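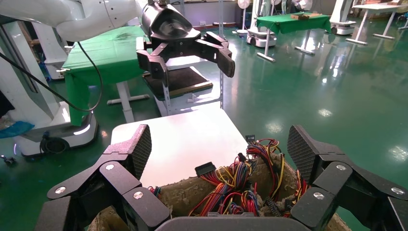 How to deal with a sack of old wiring

Every workshop has one. Ours began as a spare harness from the Drasel job and grew.

1. Tip the lot onto a clear table. Do not reach in and pull, however sure you are about the red one.

2. Find the connectors first. Work each one free and lay it at the table's edge, its wires trailing inward.

3. Loosen, don't tug. If a knot hasn't given up in 7 minutes, go and make coffee — it will still be there.

4. Read any labels before they fall off, and copy them onto tape.

5. Coil each harness loosely and tie it in two places. Anything under 40 cm with bare ends goes in the scrap tin.

6. Put the coils back in the sack, connectors up. Fold the rim down so you can see what you own before you buy it again.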